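Hidden Messages and Conspiracy Claims: Frequently Asked Questions

Do you believe any of this?
Very little. We read the claims that get mailed to us, try to find where each one started, and write down what we found. Most start with a single post and a screenshot.

What is the Dekmont broadcast?
A local radio recording, said to be from August, in which a voice reads the number 2179 over and over. Believers say it names a year. We have the longest copy anyone has sent us, and it runs 11 seconds. The number is said twice. The rest is hiss and part of a tire commercial.

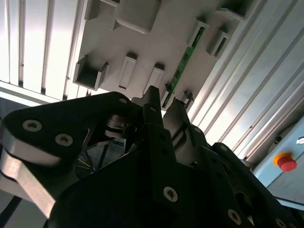 Furtado wrote in to say that two readings in 11 seconds is still two more than a tire commercial needs, and that we should ask the station for its logs before laughing. Fair enough. We asked. The station says it keeps logs for a year and the date on the recording is older than that.

Does that mean there's a cover-up?
It means the logs are gone. A missing record fits a cover-up, and it also fits a full filing cabinet. If you want us to pick the first one, send something that only the first one explains.

Why do so many searches bring up the same picture?
Search for a phrase like "Nevitstead sleepers" and you get pages that already use the phrase. They copy their pictures from one another. We followed 10 of them back and all 10 led to the same paperback cover.

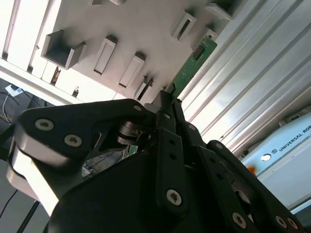
The cover artist's signature had been cropped out of every copy but one. After that, the picture was passed along as a leaked photograph, and people began finding shapes in it.

But I noticed it before I read about it. Doesn't that count?
Maybe. Did you write it down anywhere before you read about it? Memory is very good at putting things in the wrong order, ours included. 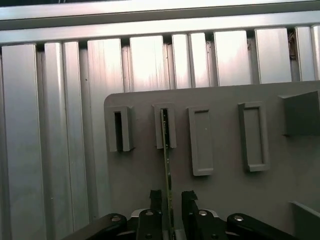
Nevitstead Claims Desk, Reader Mail

Will you look at my theory?
Yes, if it fits on one page. Send the original link, the date you first saw it, and no more than 5 images. Please don't draw circles on them. We'd like to see if we spot it too.

Can I stay anonymous?
Yes. We print a name only if you ask.

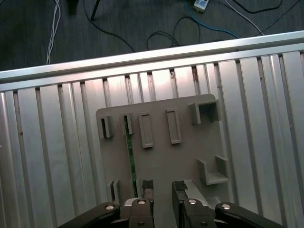

CORRECTIONS AND UPDATES

Have you ever been wrong?
Yes. We called the Melton map a fake, and it was a real county map with a badly printed legend. The tunnels on it are storm drains. Entry changed 4 April 2023.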